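Mulusero: hand-gripper folding demos

Hi! I'm Anathi Venter, and I look after this little set. It's 242 demonstrations of laundry handling on a bed, recorded with a pair of hand-held grippers so we can teach the Verbruggen arms without teleoperating them.

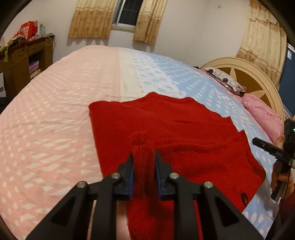
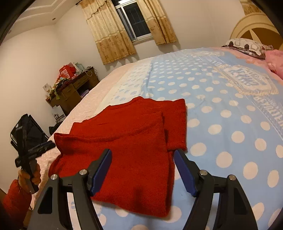 Red knit garment on the dotted bedding, each seen from one gripper.

Every demo has its own folder, with video and jaw width for each hand. I split them 3 ways (train, val, test) and kept each garment in one split only, which was a pain!

Known gripes: jaw width drifts in 7 demos, all from July, and I've left them in but flagged them. Colour isn't corrected either.

Load it with Cistik 3 or newer. Last updated 2021-11-06.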